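Apr 11, 2020

Work log, home desk

Logged in to the Vorham server before breakfast to get a slot ahead of the others. The remote connection held until lunch, which is better than the rest of this week. The fan on this laptop runs constantly as soon as the viewer is open. I have put it on a baking rack.

Overnight batch had finished. It was the furniture and household set, the part of the Medomow storage contract that covers odd-shaped pieces with small things standing on or in them. The arm is meant to clear the small things so that a person can wrap the big one. Until September all of that was done by hand at the packing benches, by me among others. Now the packing is still by hand and the clearing is being handed over in stages, and each stage has to pass in Oksanen before it is allowed near the floor.

Batch total was 203 runs. Most went through on the automatic check and I only sampled those. The flagged ones I have to open one at a time and give a reason code.

Reason codes

The code list is too short. It has entries for dropped object, contact with fixed surface, out of reach, and timeout. There is no code for "the plan is legal but a packer would not do it that way," and that is most of what I want to say. I have been putting these under timeout with a note in the comment field, which I know is wrong and which will distort the summary. Filed a ticket in Fletum for a new code. It is the second ticket on the subject. The first was closed as a duplicate of a ticket I cannot open.

What I mean by the missing code is approach direction. On the bench you learn to go in from the side where there is nothing tall between your hand and the thing. You also learn to hold the big piece still with the other hand, and the arm has no other hand. The planner looks for a path that does not collide. It has no opinion on whether that path passes two inches from a handle that will swing if touched. In the simulator the handle is rigid anyway unless somebody has set a joint on it, and on most of the imported models nobody has.

The baby carriage group

Spent the larger part of the morning on the baby carriage. It is a useful test piece because it combines several problems: wheels, a handle that stands well clear of the body, a deep tub, and a hood that closes off one end. The small item for this group is the yellow candlestick with the candle still in it, set on the rim of the tub at the corner closest to the gripper. On the benches we would take the candle out first and wrap it separately. The task definition treats candlestick and candle as one object, so the arm is asked to take both together and keep them upright.

Start pose has the fingers pointing down, just left of the handle. From there the direct line to the candlestick runs down and to the right, and the handle is in the way of a lazy path. I tried raising the first waypoint so the wrist clears the handle before any sideways travel. This costs time on every run. I think it is worth it, but time per item is the number that gets read out on the weekly call, and clearance over a handle is not.

Also checked the wheel friction. It was left at the default, which meant the carriage could not have rolled if a truck had hit it. I changed it to something nearer a real wheel on a wooden floor and saved it as a separate version. Did not overwrite the shared one. Last month somebody overwrote the shared shelf unit and a full day of comparisons was lost.

Left a note for the model group about the round reddish-brown thing lying in the tub toward the hood. The import list has it as soft goods. It needs either a soft contact setting or to be removed from the group, and at present it has neither. If the arm is ever sent in for it, it will behave like a bowling ball.

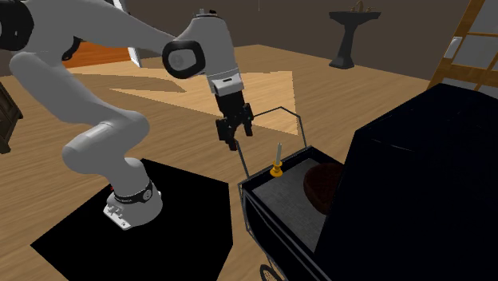
What changes at the benches

I have been asked for a paragraph on staffing for the site plan and have not sent it. Writing it here first.

Before the first cell went in, the household line at Vorham had 8 packers on a shift. The plan for after this stage says 4 at the benches and two on cell supervision, and the rest to be "absorbed by intake." Intake is lifting. People who went to the benches did so in several cases to get away from lifting, including for medical reasons that are on file. The plan does not mention this. I will mention it.

The supervision job is described in the plan as the same skill applied at a distance. My experience of doing it since September does not support that. At the bench I handled an object and knew within a second if it was going to be trouble: loose joint, old repair, something rattling. On the screen I get position, force at the fingers after contact, and a colored bar. The knowledge is still useful, but it has to be used earlier, when the task is being set up, and the plan gives supervisors no hours for setup. They are scheduled against running cells only. So whoever knows that a candlestick comes off a carriage before anything else is touched has no slot in which to say so, except in a comment field under the wrong code.

There are gains and I should put those in as well. My wrists are better. Night shift on the household line has stopped, because the batch work runs overnight without anybody there. The glass cell, which was the first one to go live, has taken over the repetitive part that everyone disliked, and nobody at the benches has asked for it back. The training is decent once you are past the first module. And I could not have worked a single day of this month from my kitchen in my old job.

Pay grade for supervision is still open. The offer was one step up with the shift allowance removed, which on my hours comes out slightly lower than before. I have said that in writing.

Afternoon

Reran the carriage group with the raised waypoint and the new wheel friction. Two runs flagged, both contact with the handle on the way out. The outbound path had been fine in my head and I had not looked at it properly. The planner reuses the inbound path in reverse unless told otherwise, but the object in the fingers now hangs lower than the fingers do, so the clearance that was enough going in is not enough coming out. At the bench you would lift higher without thinking about it. Added a second waypoint for the exit and sent it again at a lower priority.

While it ran I went through the bench instruction sheets, which somebody has to convert to task definitions before the end of the quarter. They are worse than I remembered. The sheet for wheeled items says "secure the item." We all knew that meant a wedge under the wheel nearest the wall and a knee against the frame. None of it is written down. I started a plain list of steps of that kind, with the item type beside each, and got as far as perambulators and tea carts. Wedge thickness I will have to measure when I am next on site. I have asked the benches to send me theirs and got back a photo of a wedge next to a sandwich.

Call with the cell team ran over. Main subject was whether the simulated pass rate can be used as the acceptance figure for the floor. I said no, given that the friction values on wheeled items were at default until this morning. It was agreed to recheck the wheeled items before the figure goes to Medomow. It was not agreed who does it, so I have put it on my own list and entered it in Fletum so the hours are visible.

Open items

Exit waypoint, carriage group, results in the morning.
Soft contact setting for the item in the tub – waiting on the model group.
New reason code, ticket two.
Wheel friction on the tea carts and the plant stand.
Staffing paragraph. Send it with the part about intake left in.
Ask for a loan monitor. Anything larger than this laptop. I spent ten minutes today zooming in on a handle.

Server logged me out a little after five. Took the baking rack back to the kitchen, it was needed.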